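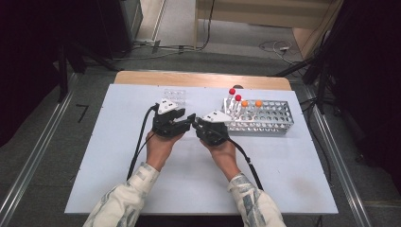 Rekha Vishwakarma wrote to ask whether the metal rack would take capped tubes without the caps knocking together, and the answer depends on which tubes you use. With ordinary narrow tubes the caps clear each other in every hole. With the wider sort, leave a hole empty between one tube and the next. She also asked if it could be bought without the clear rack. It can, and both are listed separately further down.

Masier bench racks for test tubes

The Masier range covers two kinds of rack, one in metal and one clear. They are meant for school prep rooms, small labs and anyone who keeps samples upright on a table. The pair can be ordered together or one at a time.

Metal rack

A silver rack with rows of round holes punched through it. It stands on the bench without clips or feet that need fitting. The edges of the holes are smoothed, so labels don't catch when a tube is lifted out. Tubes of different lengths can stand in it together, though the long ones are easier to reach if they go at the back.

The rack can be washed by hand or put through a lab washer. Dry it before putting it away. Marks from hard water come off with a little white vinegar on a cloth. Wire wool will scratch the finish and we don't replace racks that have been scoured.

Clear rack

A see-through rack with a grid of holes. It weighs less than the metal one and is handy when you want to check the level in a tube without taking it out. It is hard to spot on a white bench, and some customers put a strip of coloured tape along one side.

Wash it by hand in warm water. It should not go in an autoclave or an oven, and strong solvents will cloud it.

Tubes and caps

Clear tubes are sold in packs of 100, or in a carton of 500. Caps are sold apart from the tubes and come in red and orange. Both colours are the same size and fit the same tubes. Most people use one colour for samples waiting and the other for samples finished, but there is no set rule.

Caps push on and can be used again. Throw out any that have gone loose. They will hold liquid in a tube that is standing up – they are not made for posting samples, and for that you need the screw-top tubes on the Nijs page.

Setting out the bench

A pale board or mat under the racks makes spills easier to see and saves the table top. We sell a wipe-clean board under the Tomthorpe name. Any flat board with a smooth face will do the same job.

Ordering

Racks leave our Belovcombe store within 6 working days. Cartons of tubes go by a separate van and can take up to 8. If you need both to arrive together, say so in the notes box when you order and we will hold the racks back.

The clear rack is out of stock at present. More are due on 25th February. Orders placed before then will be kept in turn, and your card is charged when the parcel goes out.

Returns are accepted on unused racks in their box. Opened packs of tubes can't be sent back.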